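Masking tape

Masking tape is a thin, easily torn paper tape with a weak glue on one side. It is made to be stuck down for a while and then taken up again, and it is one of the most useful things ever to come on a cardboard ring. Decorators use it to keep paint off window glass, stage crews use it to mark where a chair should go, and model makers get through it by the roll. Names for the different sorts vary from trade to trade. In shops the blue kind is usually sold as painter's tape, while the cream or yellowish kind is simply called masking tape.

Make-up

The backing is nearly always crêpe paper, and the crêpe is the clever part. Tiny wrinkles pressed into the sheet let it stretch a little before it tears, so a strip can be eased round a gentle curve without lifting at the edge. The paper is then soaked with a binder to stop it splitting and coated on the back so that the tape comes off its own roll. Last of all comes the glue.

Older tapes used natural rubber, which grabs quickly but goes gummy or brittle in strong sun. Many modern painter's tapes use an acrylic glue that copes far better with light and can be left in place for days or even weeks. A good tape has to hold firmly enough to keep a wet brush out and weakly enough to leave the old paint behind when it is pulled away — a lovely bit of balance for something so cheap!

Colour

Colour is a guide and no more, as makers follow no single rule. Cream tape is usually the general-purpose kind, meant to come off the same day. Blue is widely used for tape that can stay down longer, and green often marks a tape sold for sharper paint lines or rougher surfaces. The bright colours earn their keep in another way too: a strip of blue shows up well against wood, plaster and brown paper, so it is easy to find again when the job is done.

Marking out

Covering an edge is only half the story. Tape is a wonderful drawing tool for anything too big for a pencil. Kitchen fitters lay out the shape of cupboards on a bare floor, quilters tape guide lines on to a table, and school halls are divided into bays for book sales and jumble sales. Long lines are best done by fixing one end, unrolling the whole length in the air, pulling it gently taut and lowering it in one go. Short lengths laid end to end nearly always wander.

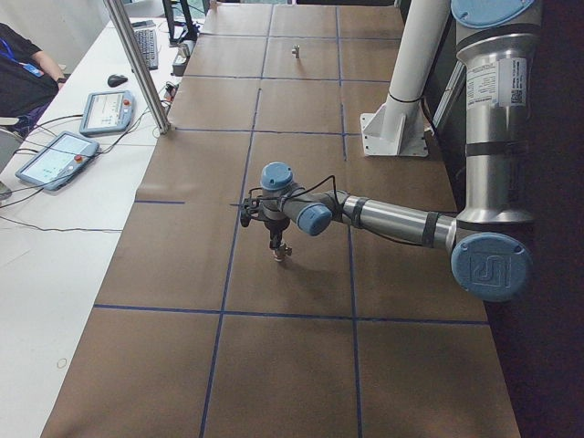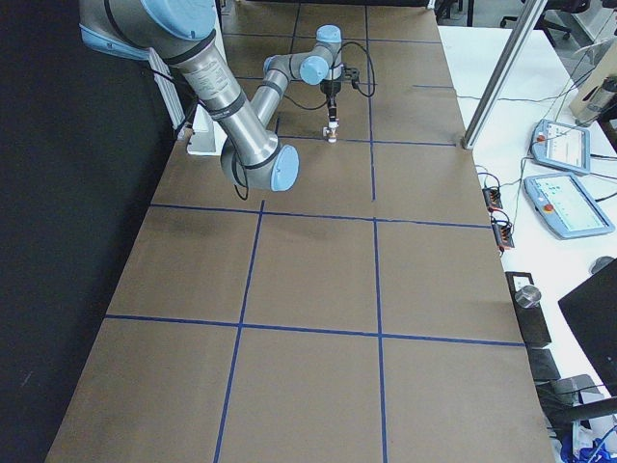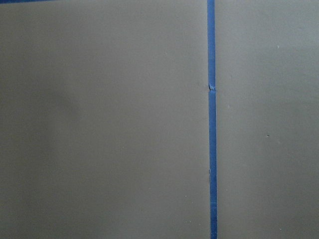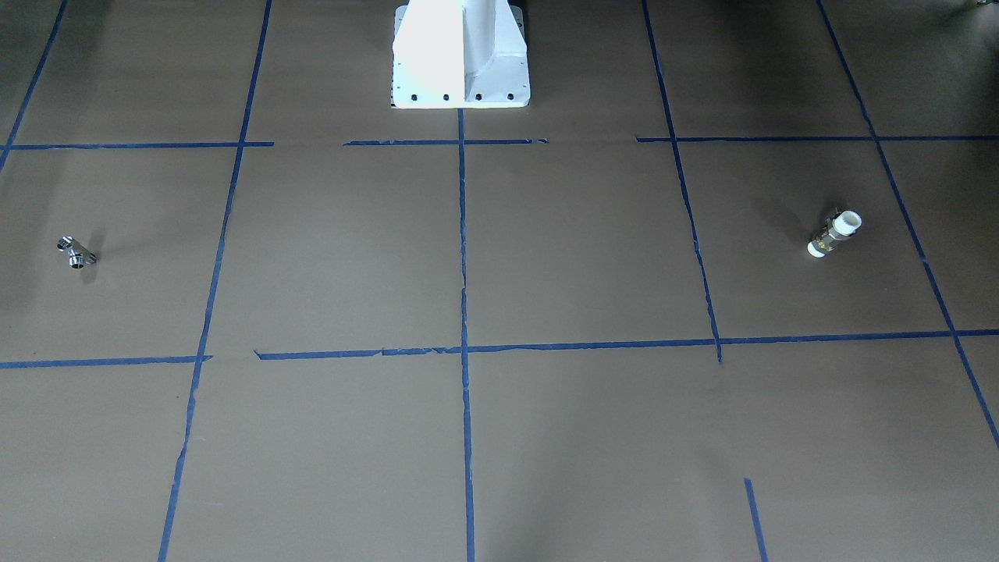
Blue tape on flat surfaces.

For square corners, many people use the old three-four-five method. Measure three units along one line and four along the other, and if the gap between the two marks is five units, the corner is true. Any unit will do. A sheet with sides of 300 mm by 300 mm makes a handy check for smaller layouts, provided its own corners are square.

Paper laid under the tape protects the surface below and gives the glue something fresh to hold, but it brings its own trouble. Tape usually sticks to brown paper far better than its makers would like, and pulling it up often brings a layer of fibres along. Most people who work this way treat paper and tape as one and roll the whole lot up together at the end.

Getting a clean edge

Paint creeps under tape through gaps too small to see. The usual cure is to press the edge down hard with a plastic card or a fingernail. Some decorators also brush a little of the existing wall colour along the edge first, so that whatever seeps through is the shade already there. It works beautifully on stripes.

When to pull the tape is a subject of cheerful argument. In her handbook for the Prumgate decorating classes, Yee-man Shih favours taking it off while the last coat is still soft, folded back on itself and drawn away slowly. Jinlong Jin, who taught sign painting at Arness, preferred to wait until the paint was hard and score the edge with a sharp knife. Both ways give good results, though scoring needs a steady hand.

Storage

Rolls keep best lying flat in a cool, dry cupboard. Grit on the sides of a roll spoils the edge, and a roll left on a sunny windowsill may tear into slivers.

In art and play

Tape has a happy life outside the trades. The Jernthorpe tape mural, put up each February in the covered market, uses 100 rolls and takes 8 days to lay, with passers-by welcome to add a strip. Young children take to tape roads for toy cars with great delight, and the roads can be moved when the town needs a new roundabout.

See also: Crêpe paper; Stencil; Washi tape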